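Sunday, May 2, 2021

Notebook, Drornden conversion (old textile school to apartments)

Today I write up the week, before I forget the order of things. The building has 3 floors and we plan 14 apartments, 12 of them with one bedroom. The purchase by Bittencourt is still not signed, but they want our room layouts ready for the bidding package.
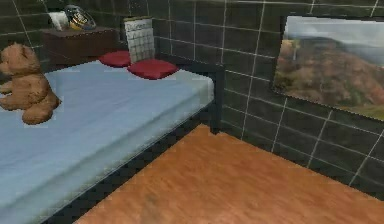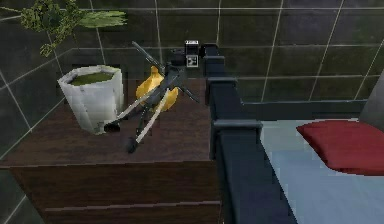
Fenar answered on the windows that they will not give a price until somebody opens one frame on the north side and looks at the sill. I think they are right. On the drawings all sills have the same depth, and on site I measured two which differ by the width of my hand. I have written "verify on site" on the sheet, but this is a weak note and a bidder will put extra money for it.

Corridor on second floor: the old classroom doors stay, this is a condition of the tax credit. They are too wide for the new apartment entrances. Idea: keep the door fixed in place, and cut the real entrance beside it. I made the sketch in pencil, it hangs over my desk. To check: does the fixed door need the fire rating also? I did not find it in the code yet.

Rent table: I used 700 per month for the smallest type, as in the first application. Flusasura has a newer table, ask for it.

Parking is not solved. The school yard slopes to the street more than I remembered, and the accessible spaces must go near the rear door, where the boiler stack comes down.

To do:
- open one north window, with Fenar present
- fire rating of fixed doors
- new rent table
- move the start in the schedule to October, also on the cover sheet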